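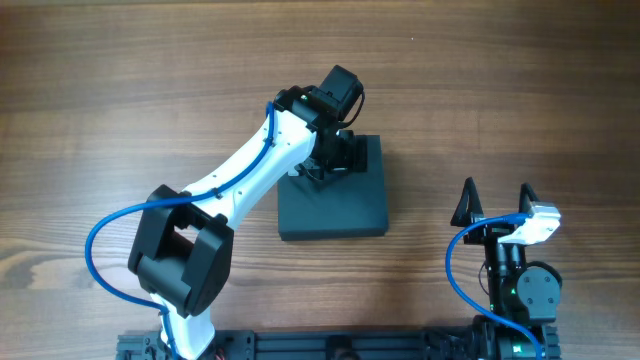 Re: Mumton fingers vs the Sani ones, anyone run both?

Sorry, slow reply, been stuck on the Welier controller since lunch. Quick notes before I lose them.

> We're picking a finger set for the August demo and can't decide.
> Sani quote came in at 748 for the pair, Mumton 165 but you print
> your own spares. Main worry is soft stuff, cloth and thin plastic.
> Does the wrist cam still see anything useful with the wide ones on?
> Also, controller: stay on Stikalgate or move?

Fingers first. 65 tries each, same table, same grasp script. Mumton did fine on blocks and anything with an edge. Cloth it mostly pushes around unless there's a fold to bite on. Sani better on cloth, worse on bags, slips right off. Neither worth 748 imo, but it isn't my budget.
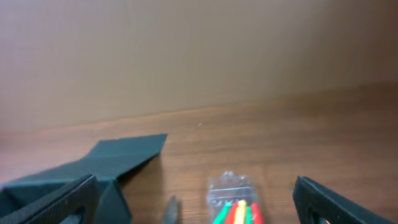 Wrist cam is OK with the wide ones, yes. You lose both bottom corners to the fingers and thats about it. With the jaws open I can still pick out the green fabric on the left and the colored sticks in the clear bag, and the gap between fingers is plenty for lining up. Bag is the annoying one, highlights on the crinkly plastic throw the depth guess off. Haven't tried a polarizer. If someone has one small enough for a wrist mount pls shout.

Controller: stay on Stikalgate for now. Welier has nicer logs but I got 1087 dropped packets in one afternoon run, could be my cable, could be theirs. Will swap the cable and rerun tonight.

Other thing. Whichever set you get, redo the zero after swapping fingers. I skipped it teh first time and had to throw out half a morning of grasps. Torque limit down a notch for cloth too.

Config is in the usual folder, the one ending in _wide. Ignore the older one, wrong offsets.

More when the rerun is done.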